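Unit 4: Choosing and trying out hand-held grippers
Notes to go with the October practical

I've kept these short, as most of you will be reading them on your phones outside the lab with a coffee in the other hand. Bring a pencil as well – the trial sheets are on paper and they're staying that way!

We're comparing two sets of jaws this time, the Camard and the Busora. Same handles, same cables, same table. The only thing you change between rounds is the jaws (two screws each side, and please don't lean on the screwdriver). Each pair does 8 lifts of the tray with one set, swaps over, then does 8 more.

Senthil Chacko wrote the Ungate logging script and will be in for the first hour, so if your file comes out empty, grab him early. He'd much rather look at it while you're still plugged in. Start a new log for each set of jaws, and put your initials in the file name.

What I'd like you to think about while you work:

Approach. Come in from both sides at the same height. If one jaw touches first the tray will slide, and you'll see it as a little bump in the width reading.

Pads. Look at them before you start and write down what you find. A lifting edge changes the grip far more than people expect, and last year a whole afternoon's numbers had to go because I hadn't checked.

Opening. Go wide, then close slowly. Set the limit at 70 on the Nambiar controller to begin with and leave it alone until you've done a full round. The scale runs to 100, and I know it's tempting.

Two views of the set-up, from the head and from one of the grippers:

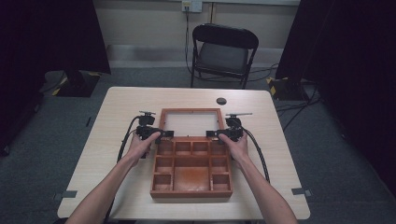
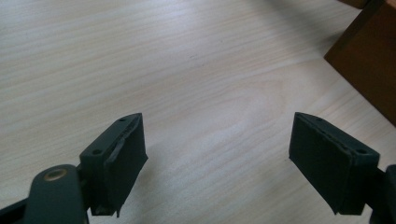
When you write up, give me the failed lifts too. A drop at the third try with a note about your elbow is more use to me than a clean column of ticks. 1,000 words is plenty, and the graph doesn't count towards it. Leave the handles on the charging shelf with the jaws fully open, and I'll put the reading for Unit 5 on the course page that evening.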